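Clear Sheets and a White Table: An Afternoon With Sawsan Mahasneh

Ask Sawsan Mahasneh what she would save if her craft room flooded, and she doesn't mention the sewing machine or the paper. She picks the table.
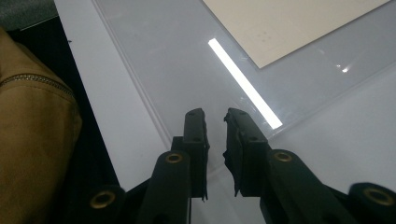 A white top, on purpose

Mahasneh has been making cards, book covers and hand-cut stencils for 15 years, and she has worked on a dining table, an ironing board and, for one bad winter, the floor. The white table came later. "I wanted white so badly," she says, laughing. "Everyone told me it would be ruined in a month! But on white you see every scrap, every pencil line, every little thread. On my old brown table I lost things that were right under my nose."

The clear sheet is how she keeps it that way. She doesn't cover the whole top, just the part where she's working, and she moves the sheet along as the job moves. Glue goes on over the plastic and the bare part is for clean paper only. She can lay a printed pattern underneath, tape down the corners and trace straight from it.

"People buy these thick padded mats and I get it, they feel lovely," she says. "But you can't see through them. With the clear one I put my drawing under there and off I go."

Which sheet to buy

She has opinions about this, and she shares them fast. Her favorite is sold under the name Graseo, and she buys it by the roll and cuts it herself with a long ruler. Stindus makes one that she calls "perfectly good for paint, too slippery for paper." She once tried a stiff one from Kaneko and gave it to her sister, who uses it to roll out dough and is very happy with it.

Does it need to be expensive? "No, no, no. Get the plain one. You want it thin enough to lie down by itself and heavy enough that it doesn't fly off when somebody opens the door."

New sheets come off the roll curled. She turns hers curl side down and leaves a couple of cookbooks on top overnight. Wrinkles bother her less than they used to – she just works around them.

Keeping it clean

The wiping routine is short. Warm water, a drop of dish soap, a soft cloth, then a dry cloth. Dried glue she peels off with her thumbnail, and she admits this is one of the best parts of her day. "It comes up in one piece if you wait. You have to wait! I'm terrible at waiting."

She never cuts on the plastic. A blade leaves a groove, paint gets into the groove, and from then on it prints a thin line onto everything. Knife work goes on a separate board that lives behind the door.

A slow project

In April she started her biggest job so far, a set of stenciled panels she calls Gidex (a word her nephew made up, and it stuck). There will be 13 panels in all. She keeps the offcuts in a flat box and has filled a notebook with color tests, each with the paint name written beside it in pencil.

I asked whether she ever wanted a bigger room. She thought about it for a while, looking over at the window.

"A bigger room, maybe. A bigger table, yes – tomorrow, if you're bringing it. But it has to be white."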